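How to clean a packing bench you have been ignoring

Every packing bench at Ledness starts out white and ends up the color of weak tea. The usual fix is to lean on it with a sleeve. This takes longer, but you only do it every 100 orders or so, and you'll need 2 microfiber cloths, dish soap, warm water and a plastic scraper.

Clear the top and scrape up any tape residue, holding the scraper nearly flat. Then wash from the back edge toward yourself, so the grit lands on the floor and not in your next parcel.

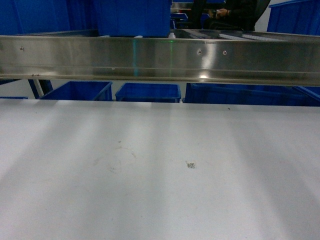
Scuffs come off last, and they come off slowly. Use a damp cloth with one drop of soap and go in straight lines. Rubbing in circles is how you get more circles, like the faint gray arcs on this top. Leave any stickers alone unless you enjoy explaining yourself. The steel rail at the back gets its own cloth, wiped along the grain, with extra time for the reddish-brown spots down by the lip. Rinse, then dry it - properly, with a towel, and not with optimism.
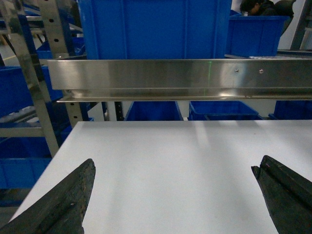

Flalier wrote in to say that a paste of baking soda shifts rust spots faster than soap, provided you keep it off the screw heads, where it dries into a crust and stays until retirement.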